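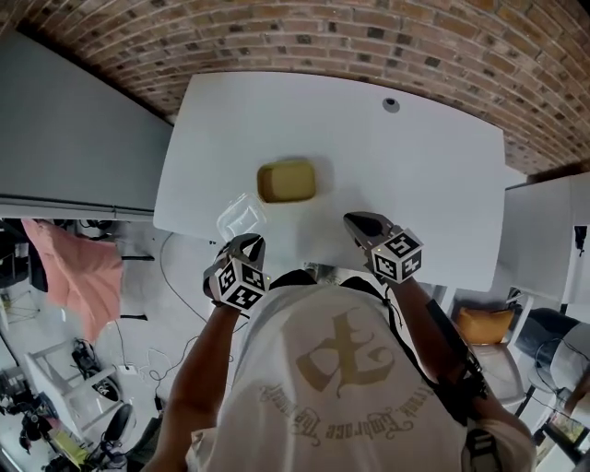 Poste de démonstration : une éponge, un bac transparent et deux pinces à cubes marqueurs.

Qui sommes-nous

Plusalach développe des logiciels de perception et de planification pour la manipulation à deux bras. L'équipe compte sept personnes, installées à Plevport.

Notre premier produit, Drelholm, reconstitue la trajectoire de chaque pince à partir des marqueurs noirs et blancs, recale les deux mains dans un même repère et signale les passages où un cube a été perdu de vue. À ce jour, 2 252 démonstrations ont été traitées avec cette chaîne.

Le second, Valdebenito, est un planificateur. Il reprend ces trajectoires, vérifie les limites articulaires et les collisions entre bras, puis produit une commande exécutable — ou un rapport d'erreur lisible.

Nous ne fabriquons pas de matériel. Nos clients gardent leurs robots et leurs données, nous livrons le code, la documentation et cinq jours de formation sur site.

Le support répond à partir de 8 h. La prochaine version de Drelholm est prévue en novembre.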